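Home | Reviews | Guides | Forum | About

Pliden Bin Picking Software, Version 3

By Milagros Arancibia

Print this page | E-mail this page
4 comments | 521 shares

Pliden is a software package from Prunell that tells a robot arm where to grab things in a mixed bin. You bring the arm, the gripper and the computer. Prunell sells the license for 2,000 dollars a year, and that covers up to four arms at one site.

I used it through most of March. Setup took a long morning. The installer found our arm controller without trouble, but the calibration routine wants you to enter the bin walls by hand, and the manual has the height and depth fields swapped. Support sent me a corrected page the same afternoon.

For testing I skipped the boxes of identical parts that vendors like to show and used odd shapes: a toy vehicle, a blue thing with points sticking out in several directions, a translucent whitish plastic container, and one large black and silver item that takes up a good part of the left side. 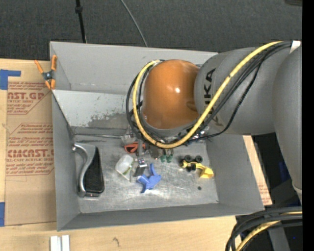 Rigid objects with solid color were the easy ones. The software usually offered a sensible grasp on the first try and explained its choice in the log. Clear plastic was the weak spot. It often ranked those items last or skipped them, and glare off a bare metal floor made it worse. A sheet of matte liner helped.

Items against a wall are handled better than in version 2. You can set a wall margin per side, and the planner respects it. Cable routing is still your problem. The planner knows nothing about hoses or loops on the wrist, so leave plenty of clearance in the settings.

Drita Zupan, who runs the Barrientos line with a competing package called Olik, finds Olik faster on small parts. I would still take Pliden for mixed loads. The logs are easier to read and the license is simpler.

Next review | Previous review | Back to top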